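Glaze notebook, tile room
27 Jun 2025

Firing 61, Nindura white over Rarncombe body, third try at the pinholes.

Where we were: firings 59 and 60 both came out with pinholes on the thicker tiles and clean on the thin ones. Eamon thought it was the glaze going on too heavy. I thought it was the bisque not being hot enough to burn everything out of the clay. We changed both at once in 60, which was a mistake, and learned very little from it. This time only the bisque and the hold change. Glaze is from the same bucket as 60.

Bucket: 2,394 g dry weight when it was mixed in May, minus whatever has gone on tiles since. It had settled hard. Took a good twenty minutes with the drill mixer and then twice through the 80 mesh. There was a crust on the rim that I scraped off and threw out. Did not put it back through the sieve, it just clogs. Added water a little at a time until it ran off the stick the way it did for 60. I would like a proper weight per pint for this glaze. Ita has the small scale at her bench, ask for it back.

Tiles: same press, same mold, dried under boards. Half thick, half thin. Wiped with a damp sponge before glazing and left to stand over lunch. Poured, not dipped. Ruairí poured the thin ones and I poured the thick ones, and next time one of us should do the lot. His coat looks a touch more even than mine. Mine have a lap line at the short end.

Kiln: the Plirov. Program as follows.

Slow up to 223 C with the lid propped and the top bung out.
Medium to 600, bung in after that.
Fast to 1,165 C.
Hold 25 minutes (was 10).
Drop to 1,080 and hold 20 minutes, new step.
Off. Don't open above 100.

The controller skipped the second hold the first time I keyed it in. You have to press enter after the hold time as well as after the temperature, or it takes the hold as zero and says nothing. Cleared it and entered the whole thing again. If anybody else runs this, step through with the review button before pressing start. Eimear has written the key order on tape on the side of the box.

Relay counter on the panel read 1,393 at the start. Elements were changed at the last service and still look fine, though the bottom one has a sag near the left corner - pinned it back with a new pin. Thermocouple tip was clean.

Cones: one set top shelf, one set bottom. Top set went over flat. Bottom set was bent to two o'clock and no further. So there is still a difference between top and bottom and the hold has not evened it out. Same story as every firing since we went to the thicker shelves. Ciarán wants to try a half shelf at the bottom and leave more air under it. Worth doing, but on its own, not with anything else.

Results, top shelf: thin tiles clean. Thick tiles clean apart from one with two pinholes near an edge, right beside the lap line. Color a little warmer than 60. Surface has gone softer, closer to satin. I like it. Ita doesn't, she says it will mark when people wipe it, and it is going behind a sink so she may be right. Do the pencil and spoon test before we argue more.

Results, bottom shelf: thin tiles clean. Thick tiles still pinholed, fewer than in 60 and smaller. Two of them healed over but left a dimple you can feel with a fingernail.

So the heat helps. I don't think thickness of glaze is the main thing, though the one bad tile on the top shelf is an argument for Eamon. Next firing: leave the glaze program exactly as above, bisque one cone hotter again, all tiles poured by the same person.

Crazing: none that I can find today with ink. Check again in a week, the Malý samples looked fine on the day too and then went all over.

Shelves: two drips on the middle shelf, ground off. Shelf needs a new coat of wash before it goes back in. We are nearly out of wash. There is enough alumina to make some up but not much kaolin, so that goes on the order along with small cones and a new sponge for the wheel room.

Left for 62:
- bisque the remaining thick tiles
- get scale back from Ita
- wash on middle shelf
- mark tiles on the back before pouring, T or B and a number, in oxide and not pencil

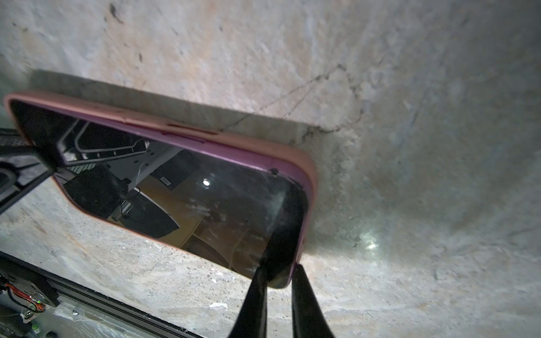

The oxide is in the jar with the blue lid. Thin it well, the last lot was so thick it stuck two tiles to the shelf. Eimear is loading 62, so leave the bottom space clear for her and put the cones out beforehand.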